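1/ We spent the winter teaching a robot policy to fold jackets, and I have a result to report. The result is that jackets are awful. Thread.

2/ The setup: people fold clothes at home with a pair of hand-held grippers, we train on the recordings, then a robot arm at Hestmont tries its luck. 747 demos collected, 582 kept. The other 165 are mostly someone answering the door.

3/ The question was whether you get more from extra demos or from extra bedrooms. Everybody at Turkedham bet on demos. I also bet on demos. Please don't look up my February posts.

4/ So we trained one policy on 200 demos from a single apartment, and another on 200 spread across 11 homes. Same garments, same network, same training budget, same me refreshing the loss curve at 2 a.m.

5/ In rooms neither had seen, the 11-home policy finished far more folds. The one-apartment policy was great in its apartment and, anywhere else, patted the sleeves like it was consoling them.

6/ Caveat before the replies get going: T-shirts barely cared. The gap is nearly all outerwear — collars, linings, zippers, anything with an opinion about which way it bends.

7/ What the data looks like from the gripper's point of view:
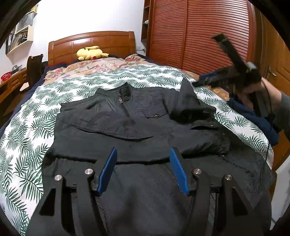
Jacket with fleece lining, front panel folded back. Palm-leaf quilt, plush toy by the headboard.

8/ I used to ask people to tidy up before recording. I've stopped. The Vosville set was shot on clean gray tables and it was our worst pretraining mix by a mile.

9/ Writeup goes on the Contreras page in April, failure videos included. Next up is fitted sheets — I'm taking a week off first.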